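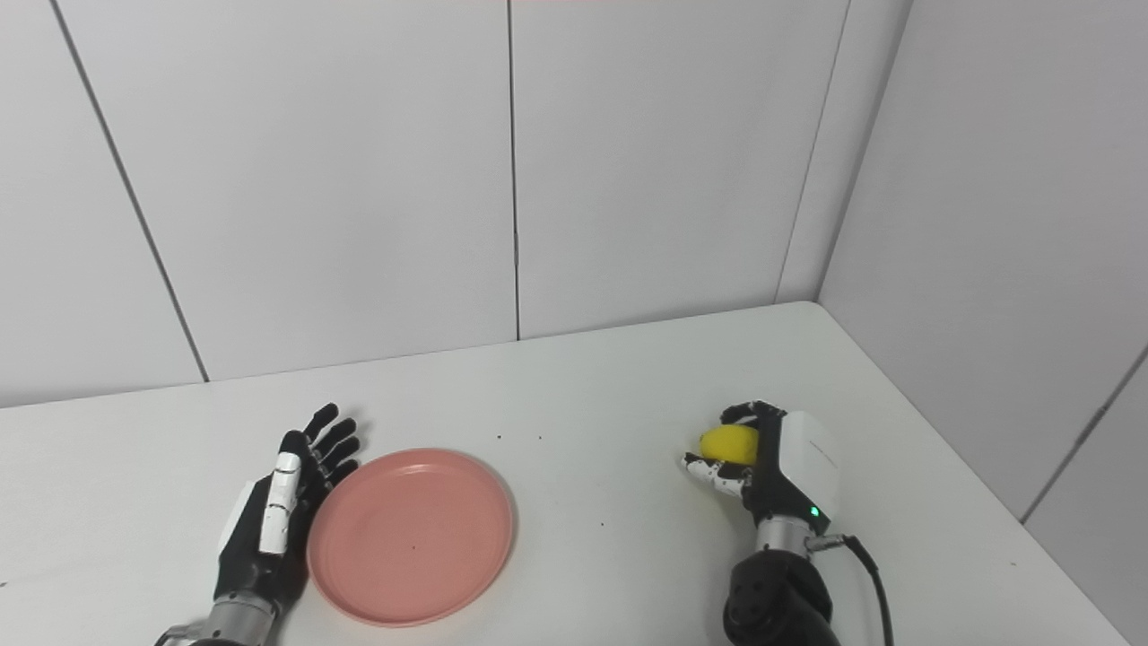 Table Service and Plating, Handout 5: The Side Plate and the Lemon

Trernia evening course, room copy. Please bring this sheet with you, as we shall write on it.

What this session covers

Last time we dealt with the large plate and where the food sits on it. This session is about the small plate that goes out beside it, and about fruit that is served to be squeezed or looked at. We use lemons because they keep well, hold their shape and show up every mistake in placing.

You will need a plain round plate with a low rim, one whole lemon, a small sharp knife, a board and a clean cloth. Patterned plates are no use for this exercise. If you only have patterned ones at home, borrow a plain one from the Farnono cupboard at the back of the kitchen and sign for it.

1. Choosing the plate

A side plate should be flat in the middle. If the centre is domed, a whole lemon will roll to the rim every time it is carried, and cut halves will slide. Put the plate on a level table and press lightly on opposite sides of the rim. If it rocks, put it back.

Colour matters more than people expect with a single piece of fruit. Yellow on white looks clean but rather cold. Yellow on coral or salmon pink is warmer and can be seen from across the room, so it suits a buffet or a sideboard. Yellow on dark blue is strong and a little formal. Avoid cream and pale yellow, where the lemon seems to sink into the plate.

The Shboul plates in the teaching set are slightly deeper than the others. They are fine for wedges and poor for thin slices, which slip down the slope and lie on top of each other.

2. Checking the surface

Look at the plate twice, once from above and once with your eye low, nearly level with the rim. From above you will find specks and crumbs. From low down you will find smears and finger marks, which catch the light.

A single speck in the centre of a plain plate is the first thing a guest will notice. Wipe it with a dry part of the cloth. If it does not come off, try the edge of a fingernail through the cloth. If it still does not come off, it is a chip or a flaw in the glaze, and the plate goes in the crate marked Trorka and does not go out to a table.

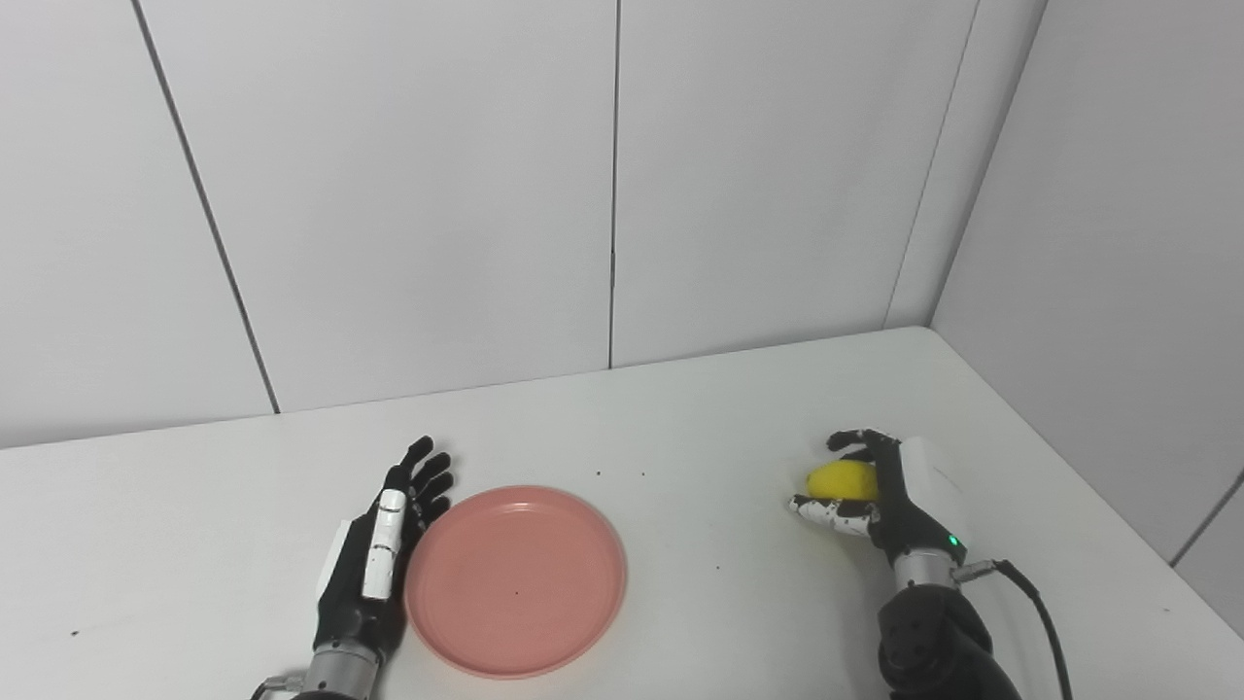 Fig. 2. Lemon in the right hand, plate to the left with a small dark speck near its centre.

Clean the plate before you pick up the fruit. Students often do it the other way round, then have one hand full and try to wipe with the other.

3. Choosing the lemon

For squeezing, take one with thin, smooth skin that gives a little when pressed. For display, take a firmer one with an even colour and both ends intact. Slightly oval fruit lies better than round fruit, and a very pointed end makes it lie crooked.

Wash and dry the fruit even if it will not be cut. Waxed lemons should be rubbed under warm water and dried straight away.

4. Placing a whole lemon

Stand square to the table. Have the plate just to the left of you and the lemon to the right, or the reverse if you are left-handed. The free hand stays near the rim of the plate, on its edge, ready to steady it. Do not put your thumb over the rim.

Hold the lemon round its middle, thumb on one side and fingers on the other. Bring it over the plate, lower it until it touches, wait, then open the hand. Dropping it even a short way will set it rolling. Let the fingers leave first and the thumb last.

The long side of the lemon should face the guest. Set it a little behind the centre if a knife is to lie in front of it, and in the centre if it is alone.

5. Halves and wedges

Cut across the middle for halves. Trim a thin slice from each end so that the halves sit upright, and take out any pips you can see with the point of the knife.

For wedges, cut lengthways into 8. Remove the white strip of pith along the top edge of each one, or the juice will spurt sideways. Three wedges on a side plate is the usual number for two people sharing fish. Set them with the skin down and all pointing the same way.

Slices go on last, shortly before serving. They dry at the edges and leave a wet ring on the plate, so slices laid out early have to be lifted, the plate wiped, and the whole thing done again.

6. Practice

Work at a bare table with your own plate and lemon. Place the whole lemon, take it off, wipe, and place it again. Do this with each hand. Then turn the plate a quarter turn and see whether it still looks right to you.

After that, change places with your neighbour and look at their plate from the guest's side. Write down one thing you would move – only one – and leave the note beside the plate.

Halves and wedges come after the break. Keep the peel and trimmings in the bowl provided, as they are used in the syrup session.

Before next time

Repeat section 4 at home with a different fruit. A lime or a small orange will do. Note which way it rolled, if it did, and what colour of plate you used.

Read the pages on folded cloths in the August booklet. Spare copies are on the shelf by the door, stock number 897.

Plates borrowed from the Farnono cupboard must be back, washed and dry, by the start of the next session.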